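Zatow opens component recovery line for end-of-life desktop computers at Purnside

PURNSIDE, 1/17/26 – Zatow has commenced operation of a component recovery line for end-of-life desktop computers at its Purnside site. The line separates tower computers into reusable parts and sorted material fractions, and replaces the previous practice of consigning complete units to a mixed electronics stream.

The line has been configured for business desktops in tower cases, the most common format received at Purnside under commercial collection agreements. Units arrive on pallets, are weighed and logged by asset number, and are held in a locked cage until they are called forward to the bench. Laptops, all-in-one units and servers continue to be handled separately and are outside the scope of the new line.

Work at the bench follows a fixed sequence. The power lead is confirmed absent, the side panel is taken off and the case is laid flat with the interior facing up. Data-bearing devices are removed ahead of general component recovery. In cases where the hard drive is held in a plastic caddy, the drive and caddy are withdrawn together and separated at a later station. The data and power connectors are inspected at the same time for bent or missing contacts. 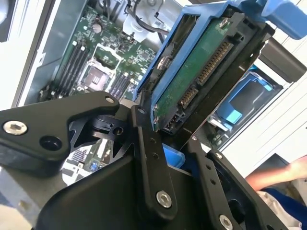
A hard drive in its blue caddy, lifted at an angle with the circuit board and connectors exposed.

Each drive is scanned against the asset number of the computer it came from. If the two records cannot be matched, the drive is placed in a quarantine tray and the unit does not proceed until the discrepancy has been resolved. Matched drives are assigned to one of two routes, according to the customer's instruction: overwriting and verification, or physical destruction. Drives that fail verification are destroyed regardless of the instruction on file.

Empty caddies are checked for cracked rails and damaged tabs. Sound caddies are retained by model family and supplied with refurbished computers, where a missing caddy would otherwise prevent a replacement drive from being fitted. Damaged caddies are sent to plastics sorting by colour and polymer type.

During the commissioning period Zatow processed 596 tower computers on the line. Of these, 124 were assessed as suitable for refurbishment as complete units and were diverted before full disassembly. The remainder were broken down for parts and materials. Commissioning was carried out in 2 stages, the first covering drive removal and record matching and the second covering boards, power supplies and metalwork.

Once the drive has been cleared, processors and memory modules are recovered. Processors are released by raising the socket lever and opening the retention frame, then placed in antistatic trays. The frame is closed again over the vacant socket to limit contact damage if the motherboard is to be resold. Memory modules are graded by capacity and speed. Expansion cards, including graphics cards, are unplugged after their retaining bracket has been released and are tested on a separate rig.

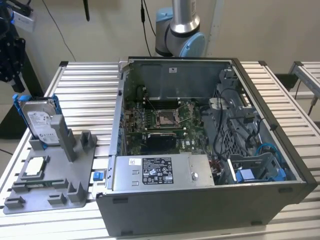 Power supplies are removed as sealed assemblies. They are not opened on the line at any stage, as internal capacitors may retain a charge. The rating label on each supply is left in place so that output and input values can be read at the test station. Supplies that pass a load test are stored by connector layout and wattage. Those that fail are consigned to a licensed processor.

Cables are cleared from the interior before the motherboard is unscrewed. SATA cables in serviceable condition are bundled in lots of 30 for use in the refurbishment workshop. Wiring with damaged insulation or broken connector latches is sent for copper recovery. Operators are instructed to disconnect by the connector body and to avoid pulling on the cable, a point that accounted for most of the rework recorded early in commissioning.

Motherboards are the last major assembly to leave the case. Boards with intact sockets and undamaged memory slots are bagged and held for functional testing. All other boards are graded for precious metals content and baled for shipment. The coin cell is removed from every board and stored in a dedicated battery drum. The stripped chassis, drive cage and side panel are then sorted by metal, with rubber feet and plastic trim removed by hand.

Records for the line are kept in Elard, the inventory system already in use at Purnside. Elard holds one record per computer and a linked record for each part that leaves it, so that a recovered component can be traced to its originating unit. Customers receive a closing report listing the serial number of each data-bearing device, the route assigned to it and the date on which that route was completed. Reports are issued at the end of each consignment.

Recovered parts that pass testing are offered through Ragab, the company's resale catalogue for repair businesses and institutional buyers. The initial listing covers memory modules, drive caddies, power supplies and graphics cards. Motherboards will be added when a sufficient quantity has completed functional testing – no date has been set. Parts are sold with a grade, a test summary and a limited return period. Data-bearing devices are not offered in the catalogue unless overwriting has been verified and the customer has given written consent to resale.

Organisations with existing collection agreements do not need to take any action. Tower computers included in scheduled collections will be directed to the new line automatically, and customers who wish to change their instruction for data-bearing devices may do so in writing before the consignment is collected. Units should be presented with side panels fitted and external cables detached. Loose drives must be packed separately and declared on the consignment note.

About Zatow
Zatow provides collection, refurbishment and material recovery services for business electronics. Its Purnside site handles desktop computers, displays and associated equipment.

Media enquiries: Zatow Communications, Purnside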